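7. Play kitchen bench – set-up and first moves

Do this after the arm is bolted down and the Tirkitz controller answers on the bench PC. Not before. Power OFF for steps 1 to 4.

1. Screw the white top down. Check every screw head is flush, a proud one will catch a fingertip sooner or later.

2. Cable. Leave a generous loop near the wrist, enough for a full turn both ways. Too short and it pulls the plug out, too long and it drags stuff off the table. Ours is some 40 cm of slack, still fiddling with it.

3. Toaster oven goes on the right side, door facing in to the middle. Tape the feet. Double-sided foam is fine.

4. Set out the toys. Plate toward the back, ketchup on the plate, colander on the left, mug in the middle. Small fruit wherever there's a gap. Exact spots dont matter, but leave finger room between pieces.

Note – start with the plush. It squashes, so a bad grip force number won't hurt anything. Hard toys later.

5. Power on. Home the arm. Stand back, it swings wide on the first homing.

6. In the Atitz panel set speed to 300 and grip to 2. Save. It does NOT save by itself.

7. Run a slow pass over the table at full height. Hand on the stop button. Watch the cable, not the fingers.

8. Lower and try a grip. Six good grips in a row, then go up one step on speed.

CAUTION – no hands over the table with power on, even to fix a toy that rolled. Stop, reach in, step back, restart.

CAUTION – if the oven door sticks do not let the arm keep pulling. It will win and teh hinge won't.

Views from the bench, top and wrist cameras:

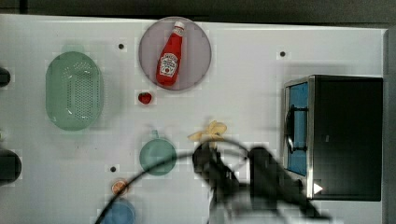
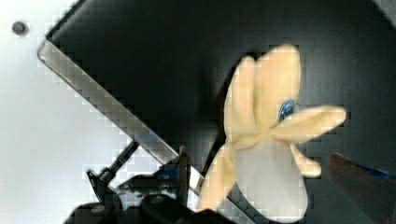
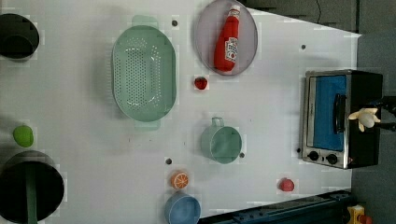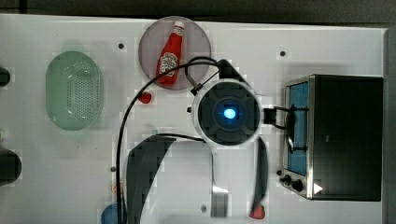

Comments

Kakon: Step 6, which version of the panel is that? Mine has no grip field until you've homed once, so I sat there hunting for it with the arm parked. Maybe say so in step 5. Also foam tape let go on me after a few door pulls, ended up running two screws through the feet from below. Solid since August.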